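The Great Pyjama Question

So November is here and I have officially given in and put the heating on. I held out as long as I could (a blanket, two jumpers, a hot water bottle up the jumpers) but the kitchen got so cold that the butter wouldn't spread, and I draw the line at torn toast.

Anyway, what I really want to talk about is bedtime, because I've been trying to get better at it. I used to be a terrible sleeper. I'd be up until one reading about other people's loft conversions, then wonder why I was snapping at the photocopier by lunch. Divya Naidu at work, who is asleep by ten every night of her life and looks it, told me to stop fussing with apps and just do the same dull things in the same order each evening. Wash, teeth, nightclothes, book, lights out. I said that sounded like being six. She said yes, and how did you sleep when you were six?

Well, like a log!

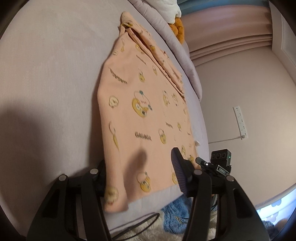 I started with the nightclothes as that was the easy bit. For years I slept in whatever was oldest, mostly a T-shirt from a fun run in Hunville that I didn't even run in (I held the coats). It had gone thin at the shoulders and it was never warm enough past September. My new rule is that bed things are for bed only and they have to be silly enough that I couldn't answer the door in them. Peachy colours, cartoon animal faces, GAGAGA written all over the place at every angle, that's the level I'm talking about. You can't sit and worry about your pension dressed like that. I get changed at half past nine now and that's me done, no popping back to the laptop.

The book was harder. I tried a thriller first, which was a mistake, as I finished it at ten to three in the morning with every light on. Then Idris Gape from choir lent me a history of the canal at Dokville, all 247 pages of it, and it's perfect. Nice enough that I want to pick it up, slow enough that I've never managed more than four pages. I'm on page 34 and they haven't dug anything yet. There's a long argument about a field.

I've also moved the phone into the hall, where it charges on top of the shoe cupboard. The first week I hated it and kept reaching for it like a missing tooth. Now I only mind in the mornings, when the alarm goes off and I have to walk over cold tiles to shut it up. It does get me out of bed, I'll give it that.

Still not sorted: the pillow. Mine is flat as a pancake and the one I bought to replace it is so high I feel as if I'm sitting up in hospital. I've been swapping them round at midnight, then swapping them back. If any of you have found one in the middle that doesn't cost 40 quid, do tell me in the comments. Side sleeper, bit of a stiff neck, not keen on feathers.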